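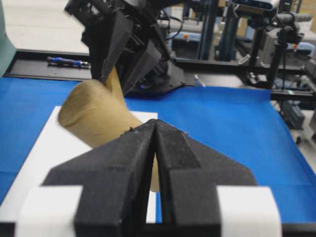
Two Months With the Clurka Wheel Hoe

I bought the Clurka in August, after a wet spell had let the purslane get well ahead of me in the carrots. It came from Narnent, the small supply shop I've been ordering row cover from for years, and I paid 421 dollars with the two stirrup blades and the finger weeders included. That's a lot of money for something without an engine, and I fretted over it for a good while before I ordered!

I've now run it over more than 70 beds, mostly carrots, beets and fall spinach, and I'm very fond of it. The stirrup blade skims along just under the crust and slices off thread-stage weeds so easily that I catch myself doing an extra bed before supper. The handles adjust to 4 heights, and the second one up suits me fine (I'm short, and my old Costache always had me walking with my elbows up around my ears).

The finger weeders are fussier. They want loose, dry soil and a crop with its roots well down, and I lost a fair stretch of young beets learning that. Iara Cabral, who farms the bottomland next to ours, sets hers a little wider and goes slowly, and I've had better luck since copying her.

My one real grumble is the wheel bolt, which works itself loose - check it every morning. Gunuteo makes a locking nut that fits, and I'd order one along with the hoe.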